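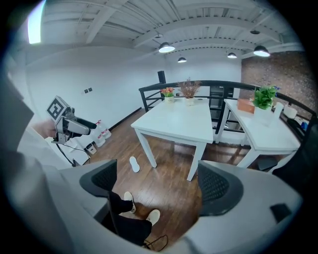

Heating a big open room with a high ceiling, what did you end up with?

Posted in: Home Heating and Cooling

gerlach_t
We're taking over the upper floor of an old workshop building in June and have to decide on heat before the lease starts. High ceiling, corrugated panels over exposed beams, one skylight, one brick wall. The landlord will pay for part of it if we pick something he can leave in after we go. Right now there is one old gas unit heater hanging in the corner and the last tenant said it ran all day in winter. We would use the space for desks and a couple of workbenches. Two quotes so far, one for a mini split with two heads and one for radiant panels. They are $386 apart, so price isn't going to decide it. What are people using?

Torben

brickandbeam
Insulation first. Is there anything above those corrugated panels or is that the roof? If it's the roof, you can buy any heater you like and most of the heat goes out the top.

gerlach_t
I don't know yet. The landlord says there is "some board" up there. I've asked for the drawings.

osauerland
I had a shop like that for 11 winters. Radiant is the right choice. It warms people and benches and leaves the air alone, and the air is what you lose in a tall room. Mini splits are made for bedrooms with eight foot ceilings.

Ottmar

coldhands
I disagree with Ottmar. We had radiant panels at my last job and everyone sitting under one had a hot head and cold feet. If you were at a desk between two panels you got nothing. Fine for standing at a bench. Bad for eight hours in a chair.

osauerland
Then they were hung too low or sized wrong. Ours were fine.

coldhands
They were hung where the installer said to hang them. I'm telling you how it was for the people sitting there.

Rongrong X
You should think about cooling as well. The skylight will be a problem in summer. We're on the top floor with a metal roof and heat is a small part of what we spend. The mini split does both. Ours has been in for 3 years, two heads, and I clean the filters every other month. On the very coldest mornings it needs until 9:30 or so to catch up, so we start it at 6.

brickandbeam
What she said about cooling. Also ask what the electric service is before you sign anything. A friend had to pay for a new panel and that cost more than the heat pump.

gerlach_t
Good point on the service, I'll ask. On cooling, there are windows at both ends so I was hoping to get by with fans.

Rongrong X
I hoped that too.

J. Stueber
Has anyone mentioned ceiling fans for winter? Run slow, they push the warm air back down. We put in two and the thermostat at desk height went from 61 to 65 with the same heater. Cost us $167 each plus an electrician for half a day. I would do that with the existing unit heater for one winter and see what the bills look like before spending real money.

Joscha

osauerland
Agree on the fans. Check where your lights hang first. If the blades end up between a lamp and the desk you get flicker, and it gives people headaches.

brickandbeam
How old is the gas unit, Torben? If it has a standing pilot and no service record I wouldn't plan another winter around it.

gerlach_t
The plate says Orkton but I can't make out the year. Last service sticker is eight years old.

brickandbeam
Then get somebody in to look at the heat exchanger before anyone works up there with it running. And put up a CO alarm either way.

uwe_w
Retired HVAC here. Nobody in this thread can size it for you without the wall area and what is in that roof. Ask both companies for the load calculation in writing. If one of them gives you a number from floor area alone, cross him off. I've seen rooms like yours come out at double the floor area rule.

For what it's worth I would go with the mini split, fans, and a small radiant panel over the workbenches only.

Uwe

osauerland
I could live with that.

gerlach_t
Thanks all. Drawings came this morning. The board is one inch of foam under the metal, nothing else. I've asked the landlord if he would rather put his $500 into the roof and I'm waiting to hear back. The load calculations are requested from both.

coldhands
$500 won't go far on a roof, but good luck. Post the numbers when you get them.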